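3.2 Storage of small items in shared bathrooms

The second part of the study dealt with where residents keep things when a bathroom has no cabinet. All 28 households in the Skornside sample rented their homes, and 20 of them shared the bathroom with at least one person outside their own family. Residents were asked to keep a written log for 10 weeks, starting in December, and to note each time an item was moved, lost or thrown out. Logs were filled in by hand and collected at the end of the period.

We expected the window sill to be the main storage surface, as it was in the earlier Clotar survey. In Skornside the sill came second. The tank lid was used more often, mainly in the older units on Aguirre Street, where the sills are narrow and slope toward the room. Cleaning supplies were the most common entry for the lid, followed by toiletries and then by decorative items.
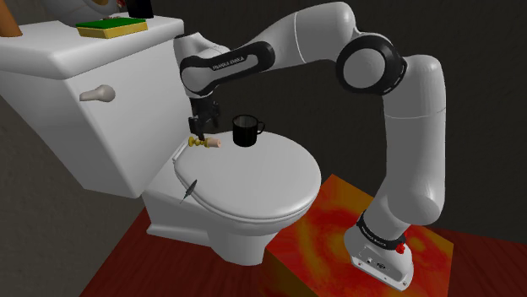
Residents gave different reasons for their choice of surface. Some wanted cleaning supplies within reach so that the next person would use them. Others said the floor was the only alternative and they did not want things to get wet during mopping. Two households labelled their items by owner, and both had stopped doing so by the end of the log period. Labelling did not appear to change how often items were moved.

Decorative items behaved differently from supplies in the logs. They were moved less often, but when they were moved it was usually by someone other than the owner, and the owner recorded it as a nuisance. Candles are a good case. They were kept for power cuts as well as for looks, and residents said they wanted to be able to find them in the dark. A candle in a holder was treated as one object and stayed in the same place for weeks at a time. Loose candles tended to end up in kitchen drawers. For coding purposes we followed the Grokodura scheme, in which a candle and its holder are counted as a single item if they are stored together (Figure 2). 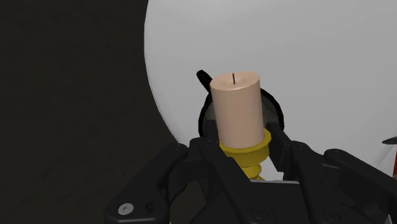

Figure 2. Cream-coloured candle standing on a yellow holder, coded as a single item.

The scheme has some limits. It does not separate items that are in use from items that have been left behind by former tenants, and several logs mention objects that no current resident would claim. We coded these as shared property - a choice that probably raises the shared total in the larger households. It also has no category for items kept in a bag or caddy and carried back to the bedroom after use. These were left out of the surface totals and are reported separately in Section 3.3.

Households that shared with non-family members recorded more moves per week than the others. The difference was largest in the first two weeks and narrowed after that, possibly because keeping the log made residents more careful about putting things back.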